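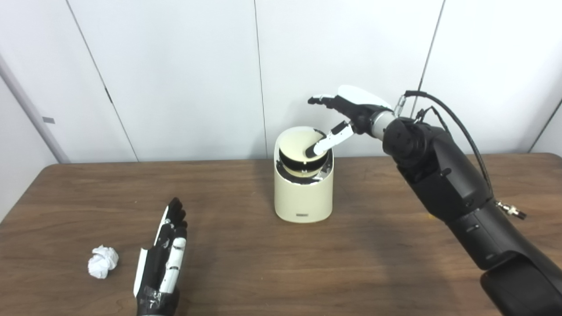 The small cream bin, tabletop size.

April, waste diary, week two

Up at six. Kitchen cold. Weighed the food caddy before breakfast so that the tea bags would fall into today's total. Reading 700 g including the caddy, which I must remember to subtract, as I forgot to twice last week and then had to work backwards from the lid.

The Vullance scale drifts. Left on the worktop with nothing on it, it showed 13 g after an hour. Switched it off and on and it went back to nought. I have started zeroing before each reading and writing a small z beside the figure, so any line in the notebook without a z is suspect. There are a good many of those in week one. I don't intend to throw them out but I won't use them for the average.

Categories as they now stand: food, paper, soft plastic, hard plastic and tins, glass, other. "Other" is too large. Today it took a perished rubber seal, floor sweepings, the foil-backed lid from the yoghurt and a plaster. The lid may belong with tins if it passes the scrunch test. It sprang back, so it stays where it is.

Paper is the awkward one for a different reason. It weighs almost nothing and fills everything. An envelope torn flat and the same envelope screwed up give one weight and two very different bins. I have been recording weight only. By volume, paper would be the largest thing we throw away upstairs, and the notebook shows it as very nearly the smallest. Ought to have thought of this before ruling the columns.

Late morning

Telephoned Judit Szabó about volume. She used a measuring jug and dry rice when she did hers, filling the gap above the rubbish and subtracting from the capacity of the bin. Accurate, she says, but the rice gets into everything and cannot be eaten afterwards. Her second method was a ruler down the inside wall, pressed level with a piece of card, always the same card. I prefer this. For a straight-sided bin the depth is enough. For one that tapers she made a table of depths and read off it.

She also advised against squashing the contents before measuring, unless I squash every time with the same weight. She used a tin of tomatoes. I shall use the unopened tin of peaches, left on for a slow count and lifted off.

The bathroom bin tapers. The upstairs paper bin doesn't, or not enough to matter. The kitchen one has a liner that bags out at the sides and I don't see how to measure it without taking the liner out, so that one stays on weight alone for now.

Tried the Zamudell liners in the food caddy. Too tall by a hand's width, and the excess folds over and holds the lid up. Trimmed one with scissors and it fitted. The old liners leaked at the seam by the second day, so if these last until collection I will put up with the trimming.

Lunch: soup, the end of the brown loaf. Crusts to caddy.

Afternoon

Copied week one into the long table. Corrected for the caddy where I had missed it. Food for the week is higher than I would have guessed, and the heaviest single entry was the cabbage that went soft behind the milk. Without the cabbage the week looks quite respectable. I have left it in. Something of the sort probably goes off every week and there is no sense in treating it as an accident.

Soft plastic came to 124 g, all of it wrapping. Most of that was bread bags and the film from the Plusosen cat litter, which arrives wrapped, and then wrapped again in a printed sleeve. Wrote down the two layers separately.

Dorota Zawadzka came by for the drill and looked over the columns. Her only question was whether lids should be left open between readings, as damp food loses weight standing. Fair point. Will test it: same peelings, one tub open, one shut, 24 hours on the windowsill, weigh both. If the difference is smaller than the drift on the scale I shall ignore it. 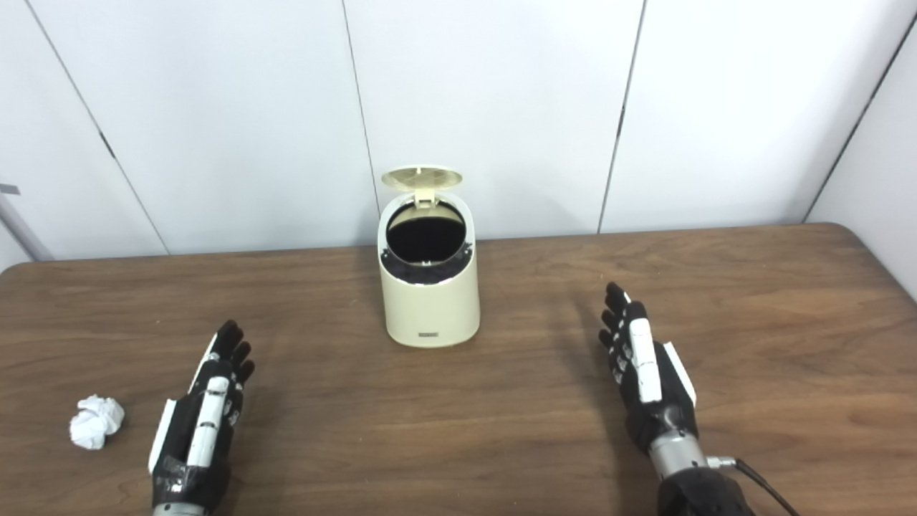
Evening

Set up the tubs after supper. Potato peelings, mixed first and split by weight. Both zeroed, both marked z. The open one is on the left.

Ruled new depth columns for the bathroom and upstairs paper. Cut the card from the back of a writing pad and wrote CARD on it so that it doesn't go out with the recycling.

Glass still nil. One jar of Tautahi honey is nearly finished and will go in tomorrow or the day after, rinsed. Decide whether to weigh it with the label on. Need batteries for the scale, and string.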